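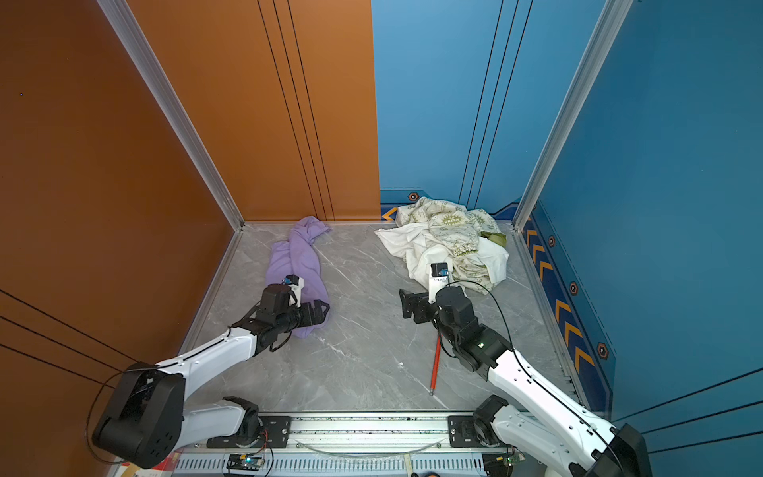 Zweiarmzelle Sturis mit Textilien auf der Arbeitsfläche

Sturis - Zweiarmzelle für Greifversuche mit Stoff

Die Sturis ist eine kompakte Zelle mit zwei Roboterarmen auf gemeinsamer Aluminiumschiene. Enholm liefert sie an Labore und Hochschulen, die das Greifen, Sortieren und Falten weicher Teile untersuchen. Beide Arme tragen einen Zweifingergreifer und eine Kamera am Handgelenk. Die Seitenwände sind in Orange und Blau gehalten, der Boden hat ein graues Marmormuster.

Kleidungsstücke werden ungefaltet eingelegt. Für den Einstieg empfehlen wir wenige Teile in deutlich verschiedenen Farben, etwa ein einfarbiges und ein bedrucktes. Werkzeug und andere starre Gegenstände können mit auf der Fläche liegen.

Lieferumfang
2 Arme mit Greifern, vormontiert
Schiene, Bodenplatte und Wandpaneele
3 Sätze Greiferfinger
Steuersoftware Leckie, Lizenz für 6 Arbeitsplätze

Die Handgelenkkamera blickt zwischen den geöffneten Fingern hindurch auf die Fläche. Je nach Stellung erfasst sie auch den Greifer des zweiten Arms.

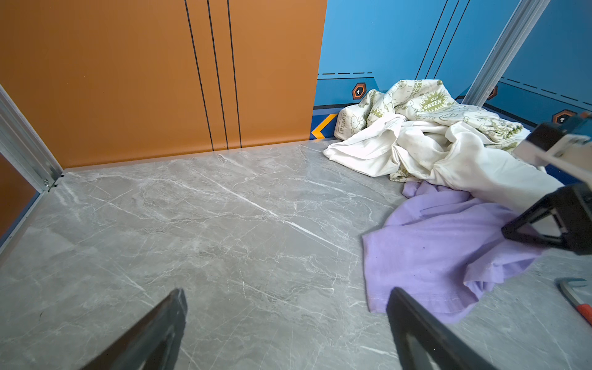 Bestellung und Beratung

Artikelnummer 341. Ersatzfinger sind auch einzeln erhältlich, im Beutel zu 50 Stück. Die Montage vor Ort übernimmt auf Wunsch unsere Niederlassung Oremden, Ansprechpartner ist Innes Yule. Nächste Auslieferung im Mai.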